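Community Kitchens > Equipment and Cleaning

Drying and storing steam table pans and lids in a shared kitchen

Posted 12th May by Lautaro Escobar

Our organization has use of the kitchen at the Bettencourt Hall for a weekly lunch. The hall's agreement states that all food pans and lids must be "clean, dry and stored" before the keys are returned. Our group has been drying everything with cotton towels. Another group that uses the same kitchen has informed us in writing that towel drying is not acceptable and that we must air dry. Air drying takes longer than our booking allows. We serve 44 people and finish washing with very little time left. I would be grateful for guidance on which method is correct, and on whether pans may be stacked while they still hold some moisture.

Warnness Kitchen Users Group

The other group is correct. Food safety rules in most areas of the United States call for washed equipment to be air dried after sanitizing. A cloth towel that has been used on several items can carry soil from one to the next, and the sanitizer needs its full contact time on the surface. Please consult your local health department for the wording that applies to you.

Pans should not be nested while wet. Water held between two pans dries very slowly, and the pans may also stick together.

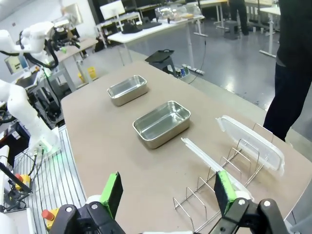 Drying time can be shortened without towels. Rinse in water as hot as the sanitizer label permits, shake each piece over the sink, and stand it at an angle so that water runs off the rim. Lids hold water in the handle recess and along the edge – turn them once after a few minutes. In our kitchen a full load dries in about 14 minutes with the exhaust fan running.

We also recommend that your organization ask the hall to amend its agreement. A clause permitting items to be left on a rack overnight, with a dated note, resolved the same difficulty for us last June.

Drornora

We use paper towels, one per pan, and no one has complained. Check with the hall first.

Vakus

The above reply concerning paper towels should be treated with caution, as some inspectors do not accept them either. Consider extending the booking. Our hall charges by the half hour and the added cost is small.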